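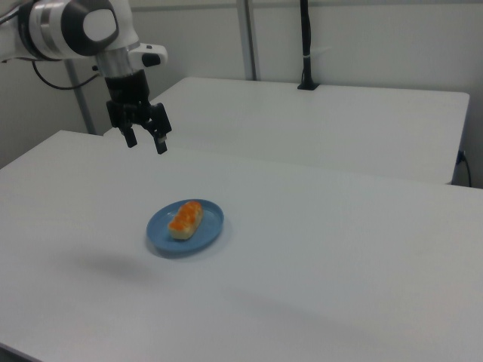

One owner wrote in to report that the topping slides off the moment anyone looks at it, and could the next edition of the manual please cover this. It could. Hence this section.

4. Serving a Topped Roll on the Small Oval Plate

The Clellov oval plate is small. We are aware. The large platter is sold separately, and you did not want it, so let's work with what you have.

4.1 Before you start

Wash the plate by hand in warm water, even if it looks clean. Dry it fully. A damp plate gives you a soggy bottom crust and a roll that skates.

Put the plate on a flat, steady table. A white tabletop is very handsome and will show every orange crumb until January.

4.2 Placing the roll

1. Let the roll cool on a rack for 3 minutes after topping. You will want to skip this step. The topping will let you know what it thinks.

2. Slide a wide spatula under the full length of the roll. Do not lift it by the ends.

3. Lower the roll onto the plate lengthwise, following the long axis of the oval. Crosswise also works, if you enjoy sweeping.

4. Check that the underside sits inside the raised rim — a roll perched on the rim will tip toward whoever is wearing the nicest shirt.

5. Turn the plate until you like the angle. Diagonal looks more generous.

Note: Lumpy topping is normal. The Letach spread is thick and does not level out on its own. Smoothing it with a knife mostly moves the lumps to one end, where they form a committee.

Note: If the roll is longer than the plate, cut it in half. The plate will not grow.

4.3 Warming

Caution: The plate is not for oven use. Warm the roll alone on a baking sheet at 200 degrees Fahrenheit, then repeat steps 2 to 5.

Caution: Keep the plate away from the table edge. The rim keeps crumbs in but does nothing about elbows.

4.4 Clearing away

Scrape off stuck topping with a soft spatula before washing. For dried topping, soak first and go do something else. Steel wool voids the warranty and, frankly, the plate.

Replacement plates are listed under part number 147.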